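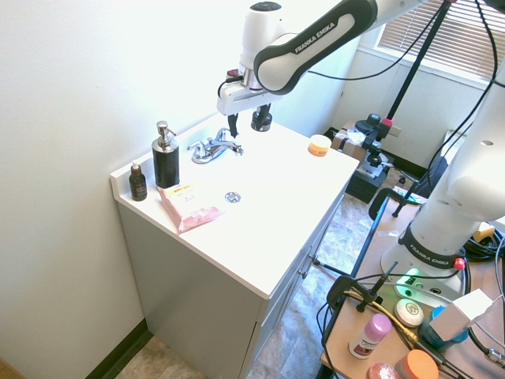
## 3.2 Household survey on tap water use

**Figure 2.** Countertop faucet with a single arched spout and two short handles.

The survey was carried out in Norkbridge and in the older part of Birstead in February. We sent the questionnaire to 681 households and received 503 complete answers. Each household was asked how long the water runs in the morning before somebody drinks it, and whether the bathroom tap is used for drinking at all.

Many people fill a glass at the bathroom basin during the night, when the water has stood in the pipe for several hours. For this reason we treated the bathroom tap (the two-handle type is shown in Figure 2) separately from the kitchen tap. The first sample was taken without flushing, and the second after 30 seconds of flow from the cold side only.

Households with a water softener were kept in the survey but removed from the comparison of copper levels. The same choice was made by Jiang in the earlier study of apartment buildings, although the pipes there were shorter. The samples were collected by Wenjie Long and analyzed by Aiguo Shao. Bottles which arrived at the laboratory without a written time of collection were not analyzed, and the household was asked to repeat the sampling.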